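Board index > Foreign affairs > Consulates, embassies, protocol

Alach shutting the honorary consulate in Pramilton - does it matter?

sille_k
Saw the notice on the embassy site Wednesday, three lines and no reason. Honorary consulate in Pramilton closes end of January, everything goes to the capital or through Bolis (the visa contractor). Local paper has it as a "snub" over the fishing licence row. I don't buy it. Honorary posts get shut all the time, consul retires and no one wants an unpaid job. But the timing is odd. What do people think, signal or housekeeping?

harbourmaster_tom
Signal. You don't close a post two weeks after your ambassador gets called in. If it was housekeeping they'd of waited till summer.

Ottoline
Housekeeping. Sorry but an honorary consul isn't a diplomat. Usually a local business person with a brass plate and a stamp. Recalling one says nothing to anyone. If Alach wanted to make a point they'd send home an attaché, or leave the ambassador's chair empty for a bit.

harbourmaster_tom
Then why did the paper here run it on the front page? Signals are about who's reading. Pramilton is the port that lands the fish.

Ottoline
Papers run all sorts on the front page.

fen_walker
Can someone explain the difference between honorary and a proper one, thought a consulate was a consulate

sille_k
Quick version. Career consul = sent by the other country, on salary, part of their foreign service. Honorary = usually lives here already, often a citizen of here, does it part time, maybe keeps some fees. Both need permission from the host to act. Both covered by the Vienna convention from 1963 but the honorary lot get much thinner protection. Their consular papers are protected if kept apart from their own stuff. Their house isn't.

fen_walker
ta. so the family business with the flag outside is not foreign soil

sille_k
No, and neither is an embassy, that's a myth. Host can't walk in without consent but the ground is still the host's.

pelham_r
Used to do admin for a career post, not Alach, wont say which. Going with housekeeping but for a boring reason nobody's mentioned. Passports. Once you need fingerprints taken on approved kit an honorary post can't do the main thing people come in for. So footfall drops, and then somebody in the ministry looks at a list and puts a line through it. Sugden's paper on small-state networks is good on this. 91 honorary posts looked at over ten years, and the ones that shut were nearly all ones that had lost passport work first. Only 3 closed during anything you could call a row.

harbourmaster_tom
Which three?

pelham_r
Doesn't name them, they're anonymised. Annoying I know.

harbourmaster_tom
So for all we know one of them was a fishing port :)

jessamy
Can I put in a word for the people who actually use it. My mother in law is from Alach, 84, gets a pension from there. Every year she needs a life certificate stamped - form that says she's not dead. She walks to the consul, ten minutes, he looks at her, he stamps it. From next year it's the train to the capital or a Bolis appointment, and Bolis don't do life certificates, I rang. So signal or not it's a day out of her life and mine.

Ottoline
Will they take a notary? Lots of countries do. Might need an apostille on top.

jessamy
Was told "possibly". Waiting on an email.

pelham_r
Get it in writing before the post shuts. And ask if a GP signature counts, some pension offices accept it and some bounce it. Don't ask Bolis, they'll only read you the website.

dunnock
Bolis are fine?? Used them for a work visa, in and out in 15 minutes. The old consul was open two mornings a week if you were lucky.

jessamy
Fine for visas yes. She doesn't want a visa.

dunnock
fair enough

harbourmaster_tom
Back to the point. Crews. We get Alach boats in most weeks. When someone's hurt or arrested the first call is the consul and he comes down himself, at night if need be. Arrested foreigners have a right to have their consulate told, that's article 36 isn't it. Who comes now? Some duty officer four hours off by road.

Ottoline
The right stays the same, the embassy does it. Embassies have consular sections.

harbourmaster_tom
On paper. In practice it's a phone call and a list of solicitors.

sille_k
Think Tom's right on that bit even if he's wrong on the snub. There's a cost and it lands on the people least able to shout. Which is sort of why I don't read it as a signal - if you wanted to hurt the host you wouldn't pick something that mostly hurts your own sailors and pensioners.

harbourmaster_tom
Governments do that constantly.

sille_k
ok yes. But they usually say so at the time. A signal nobody announces is a strange one.

Ottoline
Agree with that. When it's meant as retaliation there's normally a note, a deadline, and some line about reciprocity. Here there's a web page with the wrong phone number on it.

fen_walker
is there a petition or anything

jessamy
There is, it was on 1006 names last night. Mostly people off the fish quay and the Alach church. Going to the embassy not the council, the council can't do anything about it.

Ottoline
Signed. Still think it's housekeeping, but signed.

pelham_r
One practical thing for whoever's running it. Don't ask them to keep the post open, they'll say no one is willing to do it. Put a name forward. If theres someone local who'd take it on unpaid, with decent standing and no record, the ministry has something to say yes to. The host has to agree as well but that's mostly routine.

harbourmaster_tom
And if the host says no?

pelham_r
Then you've got your signal, only it's coming from our side.

harbourmaster_tom
Ha. Ok.

dunnock
would you do it Tom

harbourmaster_tom
Work for the port authority so no. Conflict of interest, and my Alach is awful. Could think of two people who might though. Will ask.

jessamy
Email came back. Notary accepted, no apostille needed if the form is the new version. So that's her sorted for this year at least. Form's on the pension office site, NOT the embassy one, that's still the old version.

sille_k
Brilliant, will pin that. Changing the thread title too as it's drifted. If anyone hears more on the closing date post it here please, the notice says end of month but the consul's answerphone says the 15th.

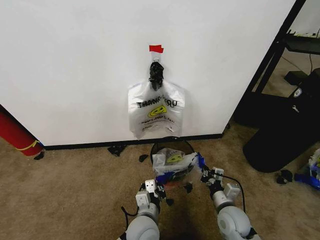

Sille Kirkegaard
Moderator, Consulates, embassies, protocol

Thread starter. Looks after this section and the pinned list of consular addresses. Corrections to the list by private message please, with a link to where you saw it. Slow to reply during the week.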